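How to test a sourdough starter before you trust it with a loaf

Most advice about sourdough starters is passed on without anyone checking it. I have been told to use only spring water, to stir with a wooden spoon, to keep the jar away from onions, and to talk to it. I have tried three of those. What follows is a plain way to find out whether your starter is ready to bake with, using a jar, a rubber band and a cheap set of scales.

What you need

A straight-sided jar that holds at least four times the amount you plan to put in it. A rubber band or a strip of tape. Digital scales that read to the gram. Mine are old Maes ones with a cracked lid over the battery, and they agree with my neighbour's newer pair, so I have never felt the need to replace them. Strong white flour and tap water.

If your tap water smells strongly of chlorine, leave a jug of it out overnight. I can't say I have ever seen it make a difference, but it costs nothing.

Step 1. Start the clock with a proper feed

Put 60 g of starter in the clean jar. Add 60 g of flour and the same weight of water. Stir until there are no dry bits, scrape down the sides and put the rubber band level with the top of the mix. Write down the time. People skip that last part and then tell you their starter "doubled in no time", and you are meant to know what to do with that. 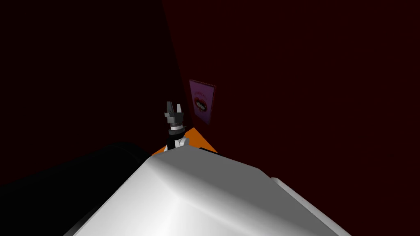 Set the lid on loosely. A screwed-down lid on a lively starter is a bad idea, as my friend Yaryna Semeniuk found when she had to clean the underside of a cupboard.

Step 2. Keep the temperature steady

This matters more than the brand of flour or anything you will read about wild yeast from grapes. A starter in a cold kitchen in February can look dead and be perfectly well. Put the jar somewhere that stays mildly warm and leave it there. The oven with only the light on works in some houses and gets far too hot in others, so put a thermometer in first. The top of the fridge is recommended everywhere. On mine it is no warmer than the worktop.

Don't keep moving the jar to see if it does better elsewhere. You will end up with a set of readings that tell you nothing.

Step 3. Watch for the peak

Look at it after 4 hours and then once an hour. You want the point where it stops climbing and the top goes from domed to flat. Move a second rubber band up as it rises if you don't trust your memory. A healthy starter fed this way should at least double and reach its peak within 8 hours. If it takes longer, feed it again the same way and repeat for a few days before you worry.

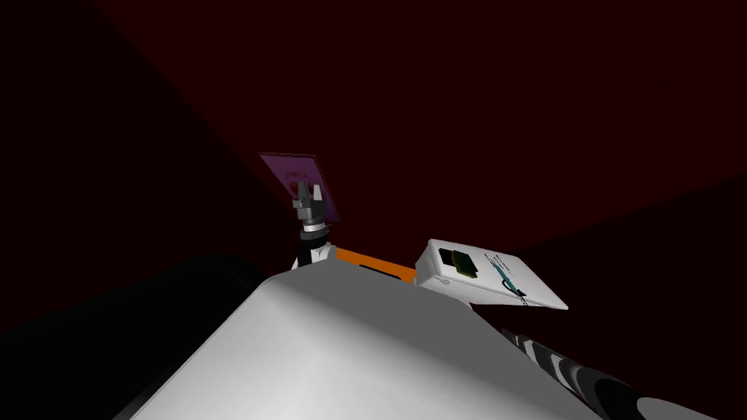 A starter that rises well once and then sulks for two days is common in the first week. The early burst usually comes from bacteria you don't want, and they die off as the mix turns sour. Plenty of books tell you to bake at that first rise. I did, and got a brick.

Step 4. Be suspicious of the float test

The float test goes like this: drop a spoonful of starter in a glass of water, and if it floats, bake. I don't think much of it. A stiff starter will often float before it is strong, and a wet rye starter may sink when it is in fine shape. Rough handling knocks the gas out too. Catríona Doherty, who taught the evening class where I learned to shape a loaf, called it a party trick, and I have come round to her view.
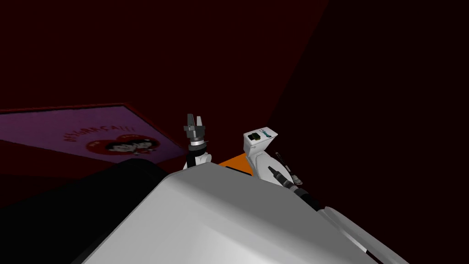 Looking down past the pale panel, with orange in the gap

If you like the float test, use it as well as the jar, never in place of it. When the two disagree, believe the jar.

Step 5. Smell it, within reason

Yoghurt, sour apple and mild vinegar are all fine. Nail varnish remover means it is hungry – feed it more, or more often. Pink or orange streaks, or anything furry, means throw it out and scrub the jar. You will find people online who scrape off mould and carry on. I wouldn't.

Step 6. Repeat before you believe it

One good rise proves very little. I want three in a row, from the same feed, in the same spot. Then I bake a small plain loaf with nothing clever in it. If that comes out well, the starter is ready and you can forget about the rubber bands.

A reader's results
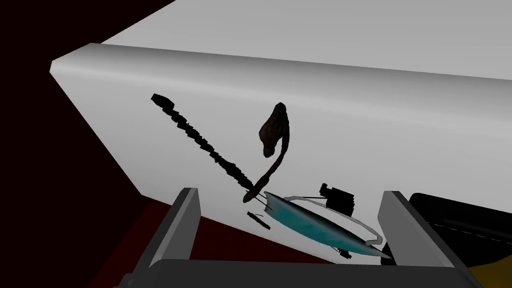 Ghent, June

Annelies Geerts ran the test with two jars side by side, one on spring water and one from the tap, and wrote to say the tap water jar peaked first by almost 90 minutes. I wouldn't read anything into that from a single run, and to her credit neither did she. On the second go they finished level. She has stopped buying the spring water.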